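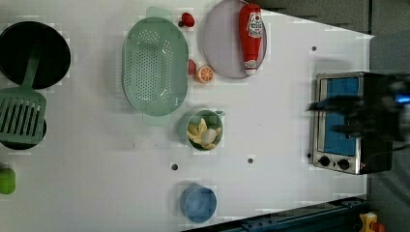 How to clean up a second-hand LP and get it onto your computer

9 Aug 2021

I've finally got round to writing this up, as I keep getting asked about it! My test record was the Wamumow album, the one with the gatefold sleeve, which I found in a box of 43 soul and blues LPs at a car boot sale. Side two looked like someone had buttered toast on it.

First, the wash. Mix a bowl of lukewarm distilled water with one drop of washing-up liquid (one, I mean it) and wet a soft cloth. Wipe round with the grooves, never across them, and keep the label dry. Rinse with plain distilled water and stand the record in a rack. I leave mine overnight.

Next, plug the turntable into a phono preamp, then the preamp into the line-in on your computer. Mine is an old Serkex and it hums if it sits too near the router, so move things about a bit before you blame the cable.

Open your recording program and play the loudest bit of the record, usually the last chorus of the single. Set the level so the peaks stop at -6 dB. Then go back to the start and record the whole side in one go. Don't stop between songs, you can split them up later.

Save that raw file before you touch anything. My side one came to 654 MB because I'd picked a daft sample rate, and 24-bit at 48 kHz is plenty.

Now zoom in and take out the big clicks by hand. Go easy on the automatic click remover, it ate half the tambourine on my first try and I had to start again. Put a marker in each gap, export the tracks as FLAC and type in the titles from the sleeve.

Side two still crackles a bit in the organ solo, but I've left that in.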